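Speaker notes – "Two Arms and a Yellow Shelf"
Rikstead shared workshop, open evening, Thu 17 June
Slot: 40 minutes with questions. Leave the last slide up while people get their coats.

Opening

Good evening, and thank you for coming out on such a nice night when you could all be sitting in a yard somewhere. Can everyone hear me in the back? (Wait for the answer. Last time I didn't wait.)

I want to talk tonight about the robot we have been putting together, which we call Ena, and mostly about one small job we have been trying to teach it. If you came for a walking, talking butler, I'm sorry, you have the wrong evening. Ena picks up trays. That is the whole act, and I have grown so fond of it that I could talk for three hours, so please do wave at me when I go on too long.

Ask for a show of hands: who has built anything with a motor in it? Toys count. Toasters count if you've had one apart. Then: who has ever tried to pick up a playing card off a smooth table? Keep the hands up and let people look at each other, because the card is really what the talk is about.

Where it started

Ena began as a pair of arms and a long list of things we hoped they would do. The list had 17 items on it. It had pouring, it had folding, and it had a line that only said "laundry??" in my own handwriting. We worked down it for one winter and got a little way into several of them and to the end of none.

So last September we crossed out everything but the trays. I was grumpy about it for a week or so and then I started to sleep better. Picking one job meant we could leave the shelf standing from one session to the next, and come in on a weekday evening, switch on, and get going.

(If they look lively, tell the story of the first evening, when we had the left and right arms swapped in the settings and spent an hour blaming the cable. If they look tired, skip it.)

The job itself

There is a yellow shelf unit with two levels. The trays live on top, and small parts live underneath. In time we want one hand to bring a tray down and the other to fill it from the lower shelf, so that a person at the bench has a little kit waiting for them. You would be amazed how much of any workshop evening goes into walking around looking for four matching things.

Tonight I am only going to talk about the first bit of that, getting hold of a tray. Explain that the tray is low and light, with rounded ends, and that there isn't much of it to grab. The hand has to find an edge, lift it a touch, and get a fingertip underneath. You do this with a dinner plate every day of your life and have never given it one thought.

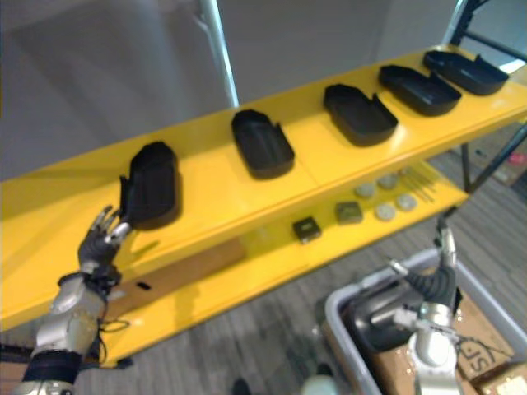 Left hand at the first tray, fingertips on the corner and the tray tipped up a little.

Give them a good long moment with this one. Things to say while they look:

The corner is the place to watch. That small tilt took us more evenings than anything else in the project, more than the wiring, more than the weekend we lost to a power supply. In our early tries the hand came down from above and pushed, and the tray would skate away along the shelf like a puck. Coming in low from the front edge was the change that made the difference. I wish I could say we worked it out on paper. We had been watching somebody pick up a coaster at the coffee table, and we all went a bit quiet.

Mention the spacing. There are five trays up there and they are not lined up neatly, with two of them close together at the far end. We leave them crooked on purpose. When everything was set out square, Ena learned our tape marks very nicely and had no idea what to do on the day somebody bumped the shelf.

Mention the notch in the side wall of each tray. It helps us tell which way around a tray is lying, and it would make a lovely place for a finger. We haven't got that working reliably. I'd be glad to hear ideas afterward.

Somebody will ask about the color. Black trays on bright yellow are easy to pick out, and I see no shame in making life easier for a beginner. We'll try a duller board when the lifting is steadier.

The fingers

The fingers are jointed, and that is a blessing and a trial. You get a touch that two flat jaws could never give you, and you get a great many more places for something to be slightly off. I keep a notebook, and I'd say half of it is about fingertips.

Read out the notebook page if time allows, the one that goes:
"Try slower."
"Slower is worse."
"Try slower again but with less squeeze."
"Good!! Do not touch."
"Touched it."

Then talk about how we practice. We move the tray by hand, we let Ena have a go, and we write down what happened, even if what happened was nothing. One full round is 300 tries, spread across as many evenings as it takes. It sounds like a lot, and it is dull in stretches, I won't pretend otherwise – but there is something very companionable about two or three people around a shelf with a thermos, cheering for a piece of plastic.

Cables and other sorrows

Keep this part short. I never do.

Every joint that bends has a cable that would prefer it didn't. Leave slack and it catches on things, leave none and it pulls. Our rule now is to run each arm through its whole reach by hand, with the power off, before any cable gets fastened for good. If you are building something like this at home, please do that on day one, and please put the off switch where your elbow can find it.

The control program is one we wrote ourselves and named Wutar, after a typing mistake that stuck. It is plain and a bit clumsy, and it keeps a log of every move. On bad evenings the log is the only thing that gets us home before midnight.

The parts on the lower shelf

A few words only. There are square blocks down there, some round discs and some thin rods, and they are next. The discs worry me the least. The rods worry me a good deal, because a thin thing lying flat is the playing card all over again. (Point back to the show of hands here, it gets a laugh or at least a nod.)

If you want to build one

People always ask where to begin, so here are my own opinions, worth what you paid for them.

Begin with one arm. We began with two and spent months keeping them out of each other's way.

Spend longer on the shelf than you think you should. Ours wobbled at first, and we blamed the hand for a great deal that was the shelf's doing.

Come to a bench evening before you buy anything. The small-motors group over at Hoarau keeps a box of spare joints and is generous with it, and they have made most of the mistakes already and will tell you about them cheerfully.

Questions I should be ready for

How fast is it? Slow. I could lift all the trays and make a sandwich.

Has it dropped any? Yes, plenty, and they bounce.

Could it do my dishes? Please see the crossed-out list.

Can children come and try? Yes, with a grown-up, and 4 at a time at the most so that everyone can see.

Closing

Thank the Rikstead members for giving up the corner for so long. Remind people that the sign-up sheet is by the door, and that the pen is on a string and needs to stay there. Anyone who wants to move a tray and see what Ena makes of it should stay behind, and I will switch on once the chairs are stacked.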